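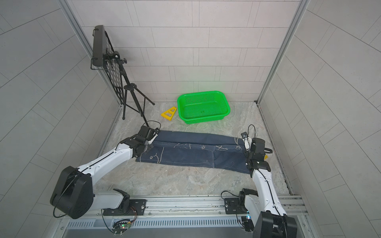
深蓝牛仔裤平铺，裤面有白色线条图案，绿筐靠后墙

主题：有手绘线稿的牛仔裤，入筐前怎么折
版块：收纳与洗护 > 裤装
浏览 3,159

楼主 Sizwe Mkhize
先写条件。裤子是深蓝丹宁，面上有白色粉笔感的线稿和缝线，鱼的轮廓在裤腿上，口袋附近还有些涂鸦。线稿是后加的，九月从 Plillbridge 买的，吊牌只写“反面洗涤”，没写折叠方式。

目标是折成粗略的矩形，平放进绿色带孔塑料筐，不压折痕，尤其不压鱼那一段。

目前的流程：
1. 裤子横放，腰头和裤脚各拉住一端，先拉平再放下。
2. 左右裤腿对齐，内侧缝对内侧缝。裆部突出的三角往里收。
3. 裤脚往腰头方向对折一次。
4. 再折一次，成矩形。

问题在第3步。对折线正好在膝盖附近，线稿跨过这条线。洗过四次以后，膝盖那段的白线开始有细裂纹，其他位置没有。我怀疑是折痕造成的，但也可能是穿着时屈膝造成的，两个因素没分开。

2楼 breso_fold
脱水转速多少？高转速下裤子在滚筒里自己就折了，比你叠的那一下重得多。先排除这个。

3楼 楼主 Sizwe Mkhize
900转。反面朝外，不套洗衣袋。晾干后才折，不进烘干机。

4楼 Gerrit Shabalala
900转对丹宁不算高，但有涂层图案的话我会降。另外建议改成三折：裤脚折到大腿中段，腰头再盖下来。两条折线都避开膝盖。成品比四折长一些，厚度小，放筐里要看筐底尺寸。

5楼 Ruan Ngubane
不同意三折。三折的外层和内层曲率差得多，盖在最外面那层被拉伸，线稿照样裂，只是换了个位置。要避免折痕就卷，从腰头往裤脚卷，图案朝外。

6楼 Gerrit Shabalala
卷起来图案朝外，是全程受拉。折只有两条线受拉。你这个方案把局部问题扩大成全长的问题。

7楼 Ruan Ngubane
全长受拉但半径大，应变小。折痕处半径接近布厚，应变大。裂不裂看峰值，不看总长度。

8楼 楼主 Sizwe Mkhize
卷的我试过，在筐里会滚，叠放不稳，取一条其他的全散。所以还是希望用折的。

补充场地情况。折叠在地面上做，地面是灰米色石纹，墙面是浅灰砖。有人会问为什么不用桌子：裤子横铺需要的长度超过我的桌面，悬空的裤脚会把整条拉偏，对不齐。地面够长。缺点是滑，布料放下以后推一下就走位。

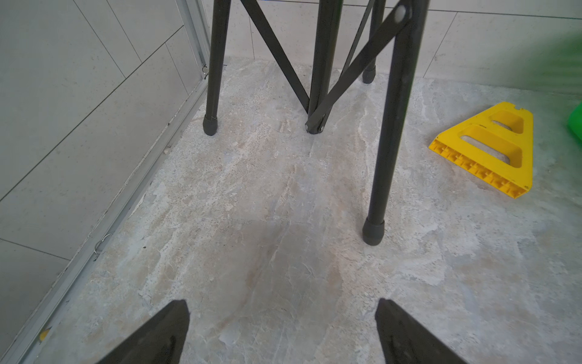

地面上的支撑物尽量选带橡胶脚套的，光金属脚在硬地面上会移动，折到一半碰一下，旁边的布也跟着歪。脚套要定期擦，积灰以后摩擦力下降，擦过的和没擦过的差别手推就能感觉到。黑色脚套如果掉色，会在浅色地面留印，浅色裤子不要挨着放，深色的无所谓。

矩形的长边我按筐的内长来定，折完先不压，直接放进去看四角有没有顶住。顶住就退一步重折，不要硬塞。带孔的筐壁会在布面上压出印子，压一周以上很难消。

9楼 tonitz
垫一张纸不就行了。200克的卡纸剪成筐底大小，侧面再插两片，印子问题解决，顺便当折叠模板用。

10楼 楼主 Sizwe Mkhize
模板可以考虑。现在的矩形边缘不齐，缝线厚的一侧总是鼓出来，右下角容易翻出一块浅色的里层。需要每次折完都把那个角按回去。 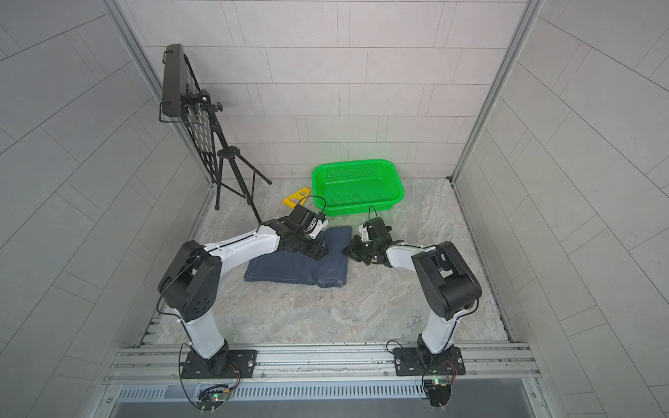
Vusumuzi Steyn 回复：鼓出来是因为第2步没处理外侧缝。外侧缝是多层丹宁叠加，两条腿对齐时厚缝压厚缝，厚度翻倍。把上面那条裤腿错开一指宽，厚缝并排，矩形就平了。代价是边缘不严格重合，外观差一点，入筐以后看不出来。

12楼 Gerrit Shabalala
错开的做法我赞成，但不要错开腰头。腰头有扣子和铆钉，错开以后金属件压在另一层布上，长期会留圆印。腰头对齐，往裤脚方向逐渐错开。

13楼 Ruan Ngubane
逐渐错开等于裤子斜着折，布纹方向就偏了。你们为了平整牺牲纹向，长期看裤腿会扭。

14楼 Vusumuzi Steyn
一指宽，在整条裤腿的长度上，角度可以忽略。裤腿扭是裁剪和缩水的问题，和叠法没有关系。

15楼 Ruan Ngubane
“没有关系”下得太绝对。我有两条同款，一条挂一条折，折的那条外侧缝跑到前面来了。

16楼 breso_fold
样本一比一，洗涤次数一样吗？

17楼 Ruan Ngubane
没记。

18楼 楼主 Sizwe Mkhize
按三折加错开做了几次，记录如下。

拉平这一步比折法本身影响大。两端拉住以后中段会有一点下垂，放到地面时中段先着地，多余的布往两边堆，形成横向皱。改成一端先放下，另一端带着一点张力慢慢放，横皱减少。两端拉力要接近，只拉一边，腰头会转。
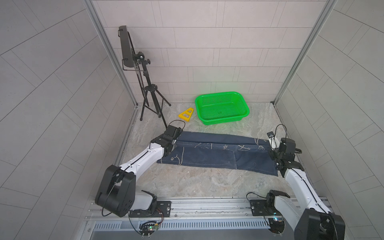
拉力也不能大。丹宁含弹力的话，拉长以后放手会回缩，对齐好的边又错开。我这条标签没写弹力成分，手拉有轻微回弹，按有弹力处理：拉平，放下，等几秒，再对边。等的时间没有测过，凭手感。

三折以后膝盖不在折线上，鱼的轮廓基本避开了。口袋附近的线稿离第二条折线较近，继续观察。

19楼 valderrama
身高183的裤子三折放不进标准筐，长出来一截。楼主这个方案有适用范围，建议写进首楼。

20楼 楼主 Sizwe Mkhize
接受。长裤回到四折，第一条折线往裤脚方向移，躲开膝盖。这样第二次折以后两头厚度不等，入筐时厚的一头靠筐壁。首楼编辑时限过了，写在这里。

21楼 tonitz
那卡纸到底用不用？

22楼 楼主 Sizwe Mkhize
用。底部一张，侧面先不加，会占掉宽度。

23楼 Ruan Ngubane
我保留意见，继续卷。滚的问题用侧立解决，卷好竖着塞，筐塞满就不动了。

24楼 Vusumuzi Steyn
塞满的前提是裤子够多。筐里只有一两条时还是平放。

25楼 楼主 Sizwe Mkhize
转速已经降了一档，裂纹有没有继续，再洗几次以后在这楼更新。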